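Drirkik building replaces tabletops and paper cup holders in shared rooms

September

The shared rooms on the lower two floors of the Drirkik building have new tabletops and a new arrangement for paper cups. The work was finished before the start of the fall booking period, and the rooms are open again under the usual rules.
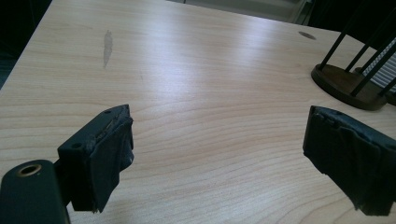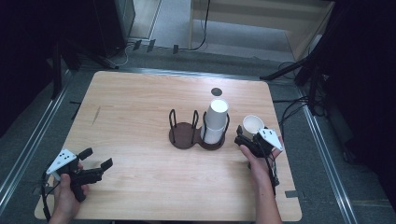

The pale wood-grain finish, and a two-slot cup holder on one of the tables.

The change covers 102 tables. The old tops were dark and had been refinished twice, and the edges had started to lift where they met the frames. Facilities lead Ayten Gündoğdu said the frames were sound and were kept. Only the tops were removed. Each new top was drilled to match the existing bolt pattern, so the height of the tables is the same as before and the chairs did not need to be adjusted.

The supplier is Stunditz, which also did the counters in the ground floor kitchen. The order was placed in two parts after the first sample came back with a gloss higher than the one specified. The second sample was accepted. Gündoğdu said the finish still reflects ceiling light at some angles, mainly in the rooms with a single row of fixtures, and that users who find this a problem can ask for a table to be turned by a quarter. The floor plan in each room allows this without blocking the door.

The tops are to be wiped with a damp cloth and dried. Solvent cleaners, scouring pads and bleach tablets are not to be used. Adhesive tape may be applied for short periods but should be pulled off slowly and along the grain. Residue can be reported at the front desk, which has a remover that was tested on an offcut. Light scratches will not be repaired. Damage that goes through the surface layer should be reported with the room name and the table number, which is on a label under the top at the end nearest the door.

Cup holders

The second part of the work concerns cups. Until this year the rooms were supplied from cardboard sleeves left on the windowsills. Sleeves were often opened at both ends, and a large share of the cups had to be thrown out after they fell on the floor or were crushed. In the last full year the building discarded 3,036 cups that had not been used, according to the supply log kept by Ludmila Kováčik.

The replacement is a low holder with two round slots side by side, dark brown at the base, with black wire loops standing up around each slot. It has no lid and no moving parts. The cups go in upside down, one stack to a slot. Stored this way, the drinking edge faces the base and dust does not settle inside the cups.

The holder was chosen over two others. A wall-mounted tube dispenser from Kuson was tried in a third floor room and was rejected on the grounds that it released two or three cups at a time when the stack was short. A closed box was also tried. It kept the cups clean but had to be opened with both hands, and users tended to leave it open. The two-slot holder takes up little of the table and can be lifted with one hand when the surface is being wiped.

The wire loops hold the lower part of the stack only. A stack can stand well above them and remain upright if the cups are fully nested, but a tall stack is more likely to lean when the holder is moved. Kováčik asks that anyone moving a full holder to another table take the cups out first, or steady the top of the stack with the free hand. She also asks that cups not be pressed down hard into the slot. Cups that are forced together are difficult to separate, and the rim of the lowest one can fold.

Both slots may be filled, or one may be left open. Some groups have been using the second slot for a single cup that is in use, and this is allowed as long as the cup is removed at the end of the booking. Used cups are not to be returned to a stack under any circumstances. If it is unclear whether a cup has been used, it should go in the bin.

Restocking

Cups are now restocked from a cabinet in the second floor corridor, next to the copier. The cabinet is unlocked from 7:30 a.m. and locked when the front desk closes. It holds 220 cups when full. Room users may take a refill themselves if a holder is empty, and are asked to write the room name and the number of cups on the sheet inside the cabinet door. The sheet is used for ordering and for no other purpose.

The cups are plain white paper, in one size. The size has not changed, and the lids left over from the previous supply still fit. No further lids will be ordered once these are gone. Paper cups are intended for water and for drinks from the corridor machine. They should not be used to store screws, pens, paint or cleaning fluid, in part for safety and in part so that they are not later taken for drinking cups.

Groups that bring their own cups may put the holder on the shelf by the door during the booking. It should be back on the table when the room is handed over.

Rooms not yet done

Nine tables have not been changed. All are in the Nwankwo room, where the frames are of an older type with a different bolt spacing. The new tops for these frames have been cut but were drilled to the common pattern by mistake and went back to Stunditz. Gündoğdu said the plan is to fit them in one evening so that the room does not have to be closed during the day. Bookings for the Nwankwo room stand as made. Cup holders have already been placed there.

The old tops were offered to building users, and most were taken. Those that remain are stacked in the loading bay and can be collected with a signed slip from the front desk. They are sold as they are, without frames or fasteners, and some have holes from earlier cable fittings. No delivery is available. A single top is too long for the passenger elevator and has to go out through the bay.

Cable openings were reviewed at the same time. Several groups had asked for round openings in the center of each top. This was not done. The cost per table was high, and a center opening would have reduced the clear area for groups that work across the full width. Cables should be run off the side of the table nearest the outlet and kept off the walkway to the door. Floor covers for longer runs can be borrowed from the front desk for the length of a booking.

Comments on the tables should be sent to Gündoğdu, and comments on cups and holders to Kováčik. The supply log will be reviewed again after the winter break, when the number of discarded cups will be compared with the earlier figure. If the difference is small, the cardboard sleeves may be brought back in the rooms that are booked least.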